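Call for Participants: Who Owns the Workplace? A Symposium on Cooperatives, Unions and the Left

Belmonte is a quarterly of socialist politics and labor history published in Sorkton. We are looking for writers and speakers for a symposium on worker ownership, to appear in a coming issue and to be discussed at a one-day public meeting in Sorkton. The call opens in July 2026 and stays open until all places are filled.

Background

Arguments over cooperatives on the left are old. One side has seen them as a school for running the economy without bosses. The other has seen them as a way for workers to exploit themselves under market pressure while the rest of the class is left where it was. Both positions have come back in recent issues of this magazine, mostly in the letters pages and mostly in connection with the Joltar conversion, where a parts supplier was bought by its employees after the owner announced he would close it. The union local split over the purchase and has not fully made up.

We want a longer and better informed exchange. The symposium will be edited by Ohemaa Wumbei, whose essay "After the Buyout" will open it. Contributors will see her essay before they write and may respond to it, but are free to take up something else.

What we are looking for

We will choose five participants. We would like to hear from people who have worked in a cooperative or tried to form one, union staff and stewards, tenants or community organizers who have dealt with ownership campaigns, and researchers. You do not need an academic post or earlier publications. We are open to supporters and opponents of the cooperative strategy, and to people who have changed their minds.

Possible subjects include:

Collective bargaining where the members are also the owners
Debt, banks and the terms of employee purchase
Public ownership compared with worker ownership
The Brastitz strike and the demand for a municipal takeover
Race, gender and who gets admitted to membership
Cooperatives and political parties, past and present
Failed conversions and what happened to the workforce

We are not looking for business plans, promotional articles about a single company, or general histories of socialism.

What participants do

Each participant writes an essay of 2,000 words. Essays that engage closely with archival or interview material may run to 3,000, by agreement with the editor before the first draft is sent. Expect one round of substantive comments and one round of copyediting. Participants also speak briefly at the public meeting and take questions. If you cannot travel, you may take part by video link.

Each participant will have the chance to write a short reply to the others. Replies are optional and will be printed after the essays.

Payment and practical matters

Belmonte is a small magazine and the fees are modest. Participants receive a flat fee of $70 plus a year's subscription. We pay train or bus fare to Sorkton and can arrange a place to stay with a reader. The meeting hall is step-free. Child care is available if you ask for it when you apply. Authors keep copyright in their essays and may republish them once the issue is out, with a note saying where the text first appeared.

How to apply

Send a proposal of no more than one page. Say what you intend to argue, what experience or sources you will draw on, and which union, cooperative, party or campaign you belong to, if any. Please disclose any paid position with an organization you plan to write about. A writing sample is welcome but not required, and a leaflet or a newsletter article is fine.

Proposals should be sent to the editorial office by email or regular mail, marked "Ownership symposium" and addressed to Ohemaa Wumbei. All applicants will get an answer, including those we cannot take.
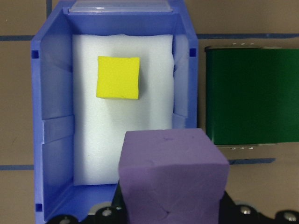
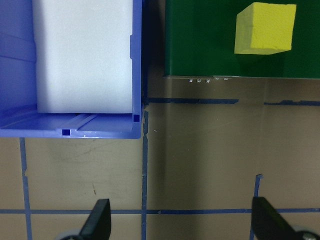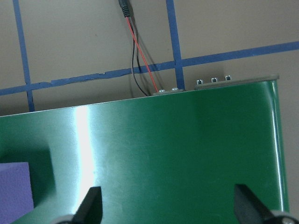 First two pictures: blue plastic storage bin. Third: green panel.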